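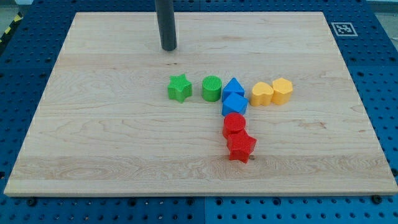 Page last changed: 31 October 2019

Figure 3. Wooden board on a blue perforated work surface.

4. Delays in the registration of minority places of worship

The law in both districts says the same thing. A congregation that wishes to use a building for public worship applies to the district office, pays a fee, and should have a decision within 70 days. Section 3 dealt with the wording of the law. This section deals with what happened to the applications once they were handed in.

We read the files of 40 congregations, all of them Christian or Ahmadi, that had applied in Kundville or Cludgate. Where the file was incomplete we asked the congregation for its own copies. In several cases these were fuller than the office's, and in two cases the office had no record of a letter for which the congregation held a stamped receipt. We treated the stamped receipt as proof that the letter had been delivered.

Open refusal was rare in Kundville. Most applications that failed there were never decided at all. The usual course was a request for a further document, then a second request some months later for a document that had already been supplied. Babar Bugti, who carried out the interviews in the district, was told by one pastor that he kept the same floor plan in a drawer, ready to be copied again. He had moved house twice and the plan had come with him both times.

Cludgate was different. Applications were decided, often inside the legal period, but the decision commonly turned on whether the neighbours agreed. The law doesn't ask for the neighbours' agreement. Clerks we spoke to described it as normal practice and were surprised to be asked where the rule was written down. One of them went to look for it and came back with a circular on market stalls.

The neighbours' statements are worth some attention. Parveen Rajput has shown in her work on land disputes that a petition can pass through a village without most of the signers knowing what it says. We found signs of the same thing. In one Cludgate file the objection to a prayer hall repeated, word for word, an objection lodged against a different hall in another part of the district, including the name of the wrong street. The office accepted both.

Money mattered less than we had expected. The fee was 500 rupees in both districts and no congregation named it as a reason for giving up. The cost of travel was mentioned far more often, above all by congregations in the villages, whose members lost a day's wages each time they were called to the office. Women were seldom sent. Shabnam Pirzada, who read a draft of this section, pointed out that this leaves women's accounts out of the files almost entirely, and we agree that it is a weakness in what follows.

While they waited, most congregations went on meeting. They met in private houses, and in one case in the yard behind a school. This put them in a doubtful position. A private prayer meeting is lawful, but the line between private and public is left to the police, and the police moved it. A group in Kundville that had met in the same house for years was told in July that singing made the meeting public. The members stopped singing and the meetings were allowed to go on.

It would be easy to read these cases as a plan to keep minority congregations off the register. Kettunen takes that view of similar delays elsewhere, and her evidence is strong. Ours is more mixed. Some of the same clerks were slow with everyone — sports clubs and burial societies waited as well — and 10 of the applications we read were approved without trouble once a new officer took over the desk. The effect on the congregation is much the same whatever the cause. An application without an answer can't be appealed, as there is no decision to appeal against, and the courts have so far declined to treat silence as a refusal.

Two lawyers in Cludgate have tried to get round this by asking the court to order the office to decide, one way or the other. The first request was withdrawn after the office promised a reply. The second had not been heard when our fieldwork ended. We return to it in Section 5, along with the older practice of registering a building as a school or reading room and holding worship in it.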